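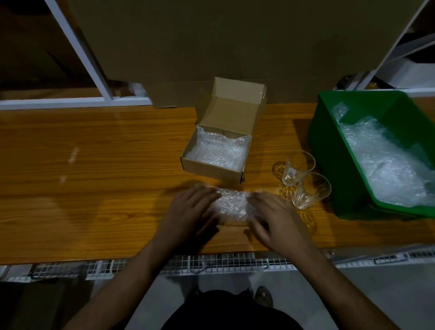 CLIRNORCOMBE, 1/28/23 — Can a machine wrap a drinking glass yet? Lurnurau, the family-run packing and shipping shop, has spent a good part of the winter trying to find out, and today it is sharing what it has learned so far, with warm thanks to the packers who put up with all our questions.

Working with automation firm Vustton, the shop logged 756 parcels packed by hand and then asked which of those steps a robot could take over. Taping and labeling look close. Bubble wrap does not. It slides, it springs back open, and a good packer knows by feel when to press and when to fold.

"Our best arm needed 45 tries before it closed a wrap we would have mailed to our own mothers," said Tsion Gebremichael, project lead at Vustton. "We were thrilled, and then we watched the packers do the next one in no time at all."

Shop owner Hidayah Pangaribuan says no jobs will change hands. "I'd love a machine to carry the boxes and sweep up — oh, would I ever! The glasses stay with us for now."

A second round of trials, lasting about 3 weeks, begins in April. Neighbors are welcome to stop by and watch.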